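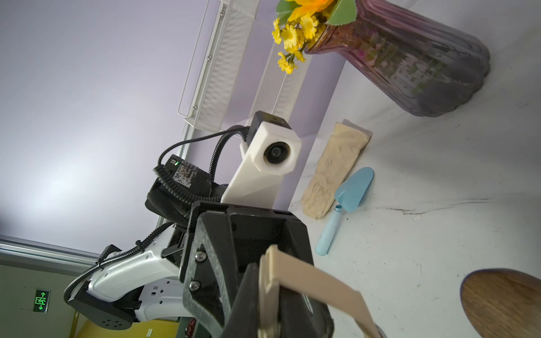

Ticket 338, Prostine wall shelf, opened in November. I love this shelf, so I really want to get it right! It leans a little when I load it - maybe 2 mm at the front. The mesh is fine, and so are the small silver screws along its mounting edge, but should I be adding washers behind them? I've kept the load to 700 g so far.

Update, 10 am. Took everything off and tightened each screw a quarter turn. Much better already, and the marble top looks lovely with the sunflower on it.
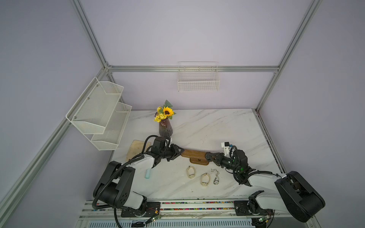
Civotora support wrote back that washers are a good idea on the Prostine, and asked for the top fixing to be done up first, then the lower one.

Washers in, top first as told. What a difference! With the sunflower in its tall vase I've got a nice upright to judge by, and both baskets look level to me now. I'm going to try the Jenosbridge hooks next. Please leave the ticket open until I've loaded the lower basket. 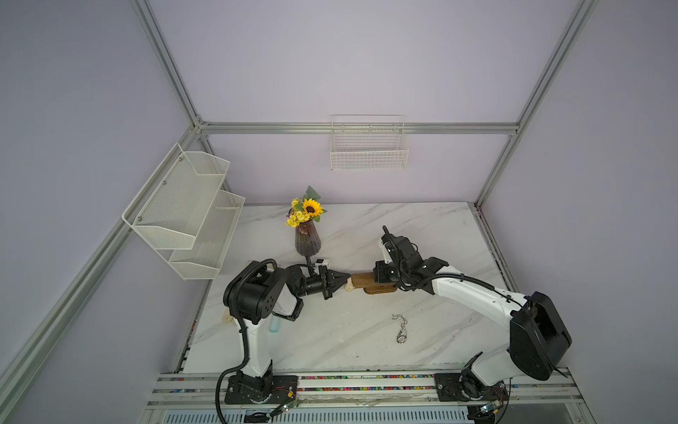 Lower basket loaded this afternoon, and the lean hasn't come back. I'm thrilled! One tier above the other on that left wall is such a tidy way to use the space, and it leaves the table clear for bigger things like the vase. Happy for you to close this one.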